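Rivance open day, quick write up before I lose my notes

Back from the Rivance open day in Middale, typing this on the train with 9% battery so excuse the mess. Studio doors opened at ten, queue already down past the bike racks. Over 600 people signed up apparently. Felt like more in the corridor by the toilets.

First up, Harawira. Yes it's still coming. No, no date. They had the second chapter playable in the big room upstairs, twenty minute slots, headphones chained to the desks. Played as the ferry pilot. Fog looks great, steering is still mush. Combat much better than the demo last November, you can finally cancel out of a heavy swing. Frame rate dipped badly in the harbour bit and the staff member next to me just nodded and wrote it down.

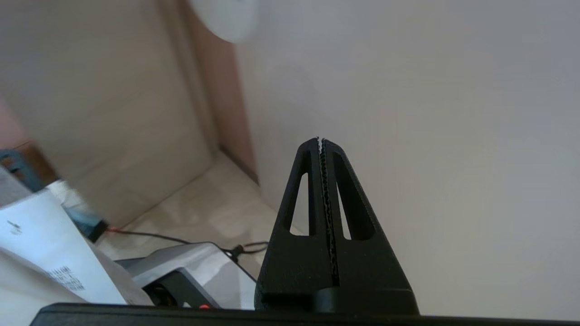
Then the talk. Esben Fogh, lead designer, half an hour on why they threw out the old map. The old one had 189 side quests and he reckons most players saw a handful. New one is smaller, fewer markers, more stuff happening on the boats. He showed a few of the cut quests, including one where you deliver a goose to a lighthouse and it takes nearly an hour. Wanted that one back to be fair. Big groan in the room when he said no co-op at launch. Somebody asked about it again five minutes later anyway, same answer.

Mano next. That's the puzzle thing from the small team on the ground floor, hardly any queue, and I liked it more than I expected. You fold a town up like paper to get post from one side to the other. Got stuck on the bridge level for ages. Level select music will be in my head all week. They're aiming for PC first then consoles, wouldnt say which.

Also saw the sound booth (tiny, hot, a tray of gravel on the floor) and the QA room, where we weren't allowed to take phones in. Lunch was a cheese roll. Merch table had sold out of the Harawira mugs by 2, I got a tote bag insted.

Missed the art panel completely, it clashed with my Mano slot. If anyone was in there and took notes, stick them in the comments. Longer Harawira impressions tomorow once I've slept.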